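# Resetting the gripper offset on the door cell

Applies to the door-opening cell at Ellside, both the physical arm and its simulated copy. Do this after any finger change, after a collision stop, or when the approach check reports a lateral error above 2 mm.

You need the finger gauge, a 2 mm hex key, thread locker, and write access to the cell configuration. Allow 18 minutes for the physical side.

## 1. Park the arm

1. Finish or cancel the running job.
2. Send the arm to `PARK_LOW`. Do not use `PARK_HIGH`; the wrist cable is under tension there.
3. Switch the cell to manual and hang the tag on the gate.
4. Open the gripper fully and leave it open.

## 2. Check the fingers

Wipe the inner faces with a dry cloth. Grease on a pad gives a false reading on the gauge.

Push each finger sideways by hand. Any movement you can feel means the mounting screws have backed out. Remove them one at a time, clean the threads, apply thread locker and refit. Tighten the two screws on each finger alternately.

Slide the gauge between the fingers and close at the lowest force setting. Both pads should touch along their full length. If one touches only at the tip, the finger is bent and must be replaced. Spares are in the Van Dusen cabinet, second drawer.

## 3. Measure the offset

Run the probe routine with the gauge still clamped:

```
cell probe --tool gripper --samples 1000
```

The routine writes the mean offset to `tool_offset.yaml` and keeps the old file with the suffix `.prev`. If the spread is reported as `WIDE`, return to step 2. Repeating the probe does not help.

## 4. Copy the offset to the simulator

The simulator does not read the live file. Copy it by hand into the `plilldale` profile, then reload the profile. Restarting the viewer alone keeps the old values.

Load the pre-grasp pose and switch to the wrist view.

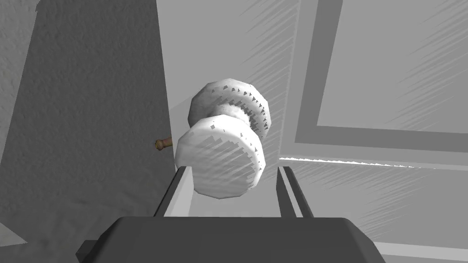

The offset is checked at the pre-grasp pose, before the fingers close. Compare the lateral position of the knob with the gap between the fingers. The front grip should sit in the gap with one open finger on either side, and the wider collar behind it is ignored for this check. Use the rim of the grip as the reference, allowing for the flat segments of the knob mesh. If the grip favors one finger, look at the sign of `y` in the offset file first. A flipped sign is the usual fault after a manual copy.

## 5. Return to service

Close the gripper in simulation and confirm that the contact check passes. On the physical cell, remove the gauge, take the tag off the gate and run one approach at reduced speed with a hand on the stop button. Then switch back to automatic.

Enter the new offset in the cell log with your initials. Send repeated `WIDE` results to Agathe Chevalier with both offset files attached.

Last revised 17 October 2020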